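Two controllers, one laundry job

2022-11-11

I spent most of this week swapping controllers on the humanoid. The Pallent board has been on it since we started, and I wanted to know if the Trudimar was worth the trouble of rewiring. Same arms, same hands, same task: reach into the lower drum, close on a piece of cloth, bring it back to the basket.

The Pallent is easy to live with. Setup took 16 minutes and it held its settings overnight. Its weak spot is the last few inches of a reach, where the wrist starts to hunt. Near a round opening that matters, and I had to slow the whole arm down to keep the knuckles off the rim.
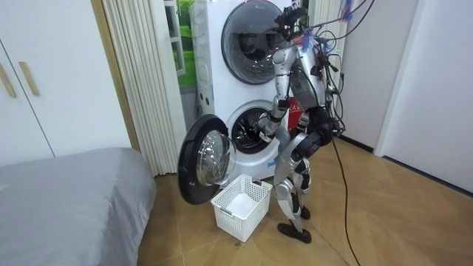 Mollah wrote in to say the hunting comes from the elbow gains and that a new board won't fix it. Drop them by a third, leave the wrist alone, and try again before spending money.

I did try that on the Pallent and it helped some. The Trudimar was still smoother at the same speed. I logged 100 reaches on each and the Trudimar touched the rim less often, but it also dropped its connection twice — both times with the arm out. I don't like that. The log file has 2256 lines and I haven't found the cause yet.

For now the Trudimar stays in. Next up are the Piditz fingertips, which are softer and a little wider. I still have to print the adapters.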